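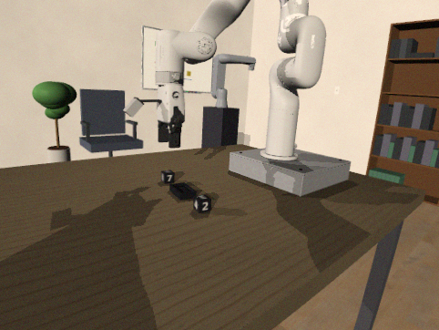

Mirneck forum > Cells and fixtures > Block insertion misses after base remount (simulated cell)

mespiritu
We run a simulated cell for checking pick and place programs before they go near the Gasivside line. One arm on a grey base block, numbered black blocks, a small black tray on a wooden table. In February the base block was moved in the model to clear the table edge. Since then the arm places the first block well and the second lands on the tray rim. 19 misses in 80 runs. Before the move there were none.

Tool offset has been checked twice. The gripper model is unchanged. What would you look at first?

Marites

w_abella
The base frame. If the block was moved by dragging it, the position will be right to the eye and the rotation may not be. A small error in rotation grows with reach.

n.tan
Disagree. A rotated base would spoil the first block as well. I would look at the collision shape of the tray. If the importer has wrapped it in a convex hull, the recess is filled in and the second block has nothing to drop into.

mespiritu
Convex hull is off. The tray is split into 6 pieces, one floor and the rest for the rim and ends. Still from a run that finished properly:
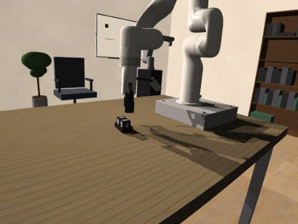 Both blocks in the holder, gripper clear. The 4 is on the right.

n.tan
Then the collision shape is good enough, I accept that. What is the clearance between block and rim?

mespiritu
4 mm in total on the long axis, less across.

w_abella
Noel, on your earlier point: the first block does not have to fail. It goes in with the whole recess free. The second has to fit beside it, so it only gets what is left. An error the first block can absorb will put the second on the rim.

csarantis
Wilfredo is right about the clearance but I would not start by re-entering numbers in the base frame. Find out whether the error is constant. Log the block pose at release for every run and plot the offset in table coordinates.

Same direction every time – frame error.
Scattered – grip or contact settings.
Depends on where the block was picked – wrist rotation, or the block turning in the fingers.

It takes one evening and you do not change anything while you do it.

arancibia_b
Also check which camera you are judging this from. On our Jolari cell we spent a long time on an error that was only the view angle. A side view at table height will hide a rotation. Put one camera high up and look down on the base block and the tray together.

mespiritu
I have a high one, tilted, not straight down. It was set up for checking reach and I had not used it for this. You get the base block, the folded arm and the small parts in one view.

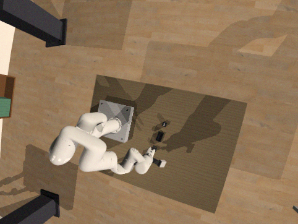
I compared the edges of the base block with the table edges in the editor and read the values off. The yaw of the block is not zero. It was typed in by hand when the block was moved and the last digits were dropped. The controller still has the old value.

w_abella
As I said.

csarantis
Possibly. Is the logged offset constant?

mespiritu
Logged overnight. Most misses are on the same side, but not all of them. With the yaw corrected in both places I get 6 misses in 80. Better, not finished.

n.tan
So there is a second cause. What friction value do the finger pads have? If it was left at the default the block can turn in the grip while the wrist swings over.

mespiritu
It was left at the default. I will raise it and slow the last part of the descent, one change at a time, and post the counts here.

arancibia_b
Lock the base block in the model tree as well, or the next person will drag it.

mespiritu
Done. The yaw now comes from one file that the model and the controller both read.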